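Workshop notebook, paper and book repair bench

Thursday, September 22, 2022

Carried on with the Pradholm atlas. The spine lining came off in long strips this morning after a second poultice, wheat paste at the thicker mix. Left it on for 15 minutes under film, then lifted with the bone folder. The old hide glue underneath is dark and brittle at the head and still tacky near the tail. I stopped short of the last two sewing stations, where the thread is weak, and will come back to those with the text block clamped.

Sewing is better than I wrote last time. Of the raised cords, only the second from the tail has broken. The others take a gentle pull. No need to resew the whole book. I'd like to put in a new cord beside the broken one and catch the sections to it with 18/3 linen.

Loose plates: 3 of them, all from the back half. Two have torn along the old fold and one has lost a corner. Dry cleaned both sides with the soft sponge, then grated eraser on the margins only. The hand coloring on the coast plates is not safe to damp. I tested a green and a red with a barely wet swab and the red moved at once. So no washing on any colored sheet. Mends will be tissue with methyl cellulose, kept as dry as I can get them.

For small plates and fragments we go on using the zip pouches while a job is open. Slip of paper inside with the job number, pencil only. They are for the bench and for carrying between rooms. Anything going on the shelf past the end of a job gets a paper folder.

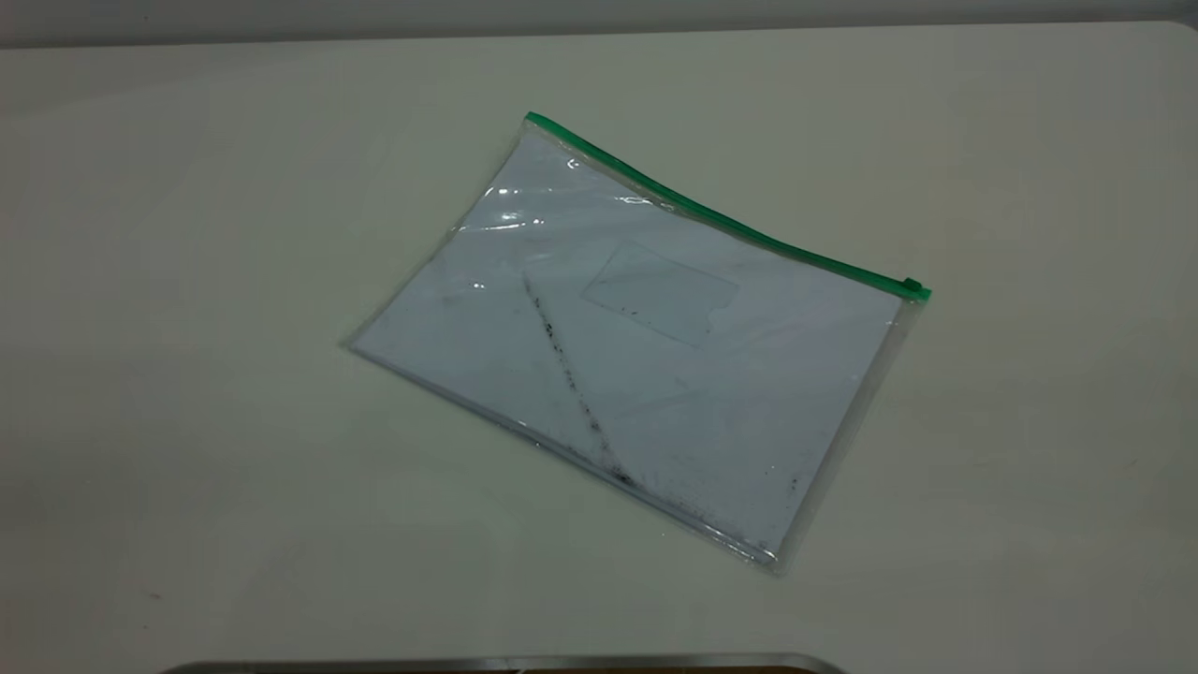 Clear pouch, green zipper.

Job number for the atlas is 390. The Sivon ledger is 699, and it is still waiting on a decision about the cover. The leather has red rot on both boards and comes off on the hands. My vote is to consolidate and make a box. A new cover would mean losing the stationer's label, which is the only thing that says where it was bought.

Tissue tests for the mends. Tried the thin kozo from Tsang against what was left of our older roll. The Tsang sheet is a little warmer in tone and sits well on the atlas paper. Torn edge feathers nicely. The older roll shows as a pale line under side light. Use the Tsang for everything in 390 and keep the old roll for guards.

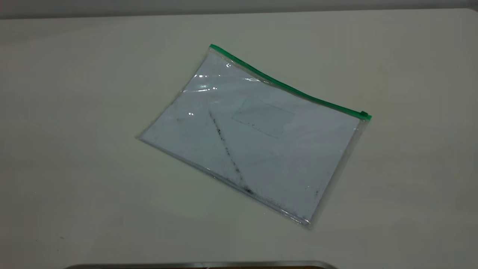

Methyl cellulose made up yesterday was lumpy. I think I put the powder in too fast. Strained it through the cloth and it was usable, but make a new jar before starting on the torn plates. Label the jar with the date this time.

Humidity in the back room was up again after lunch. The blotters under the small press felt limp, so I swapped them and left the pressing overnight. If the boards on the Sidovness pamphlets start to cup, take them out of that room altogether.

To do:
- cut new blotters for the small press
- clamp 390 and finish the last two stations
- fresh methyl cellulose
- write to the owner of 699 about box or cover
- order linen thread, 18/3, before it runs out
- both jobs need to be off the bench by November

Knife for paring is dull again. Stropped it and it helped for a few minutes. Needs the stone.

Print this entry | E-mail this entry
Contact the workshop | © 2022 | Back to top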